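Accueil | Carnet | Atelier | Plans

Jeudi, atelier Daltura
Lecture : 1 min

Deux bras sur le même rail, le sac en papier rouge entre eux. Entraxe des embases : 589 mm.
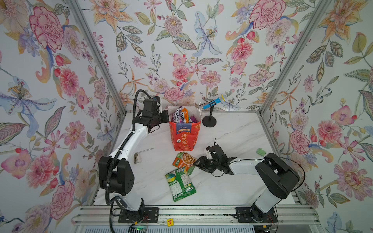 Loureiro objecte que 600 simplifierait le perçage. Exact, mais les platines sont déjà boulonnées.

Prise par le bord : le papier plie avant que l'effort remonte au moteur. Seuil à 49, à revoir.

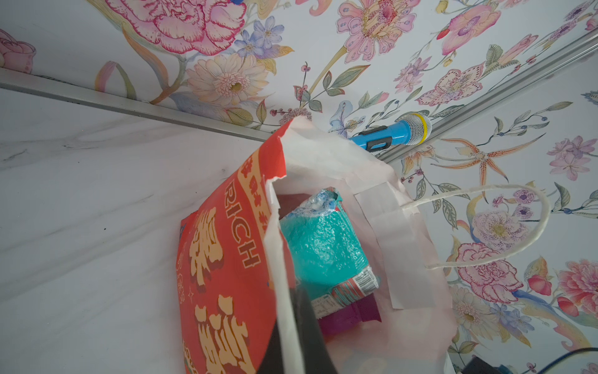 Même réglage pour la fermeture du doigt. Approche par le dessus, vitesse réduite.

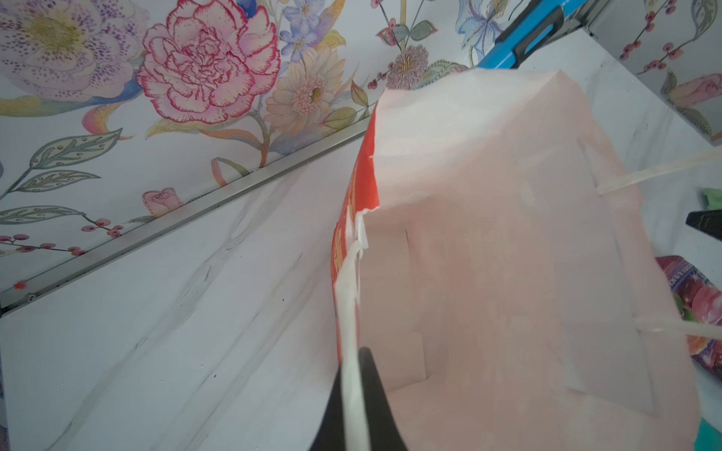
Le journal fait 2 080 lignes, sans horodatage commun aux deux bras. À corriger.

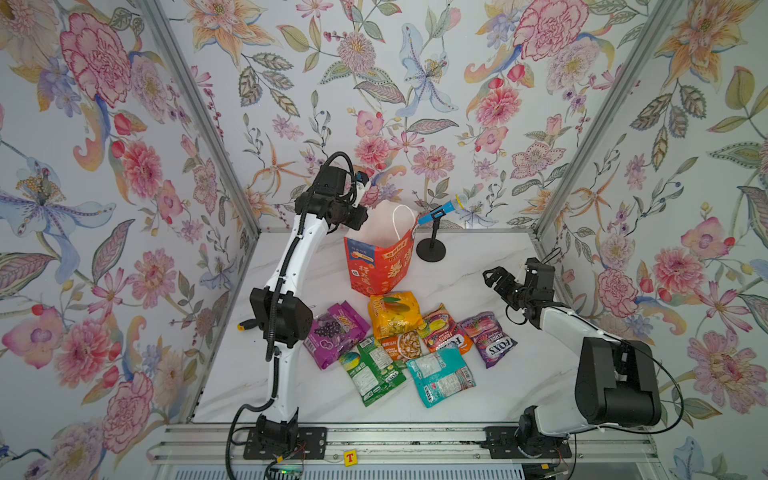

Reste la gaine du bras gauche, à brider au coude.

Contact | © Carnet Skostuvdale | Haut de page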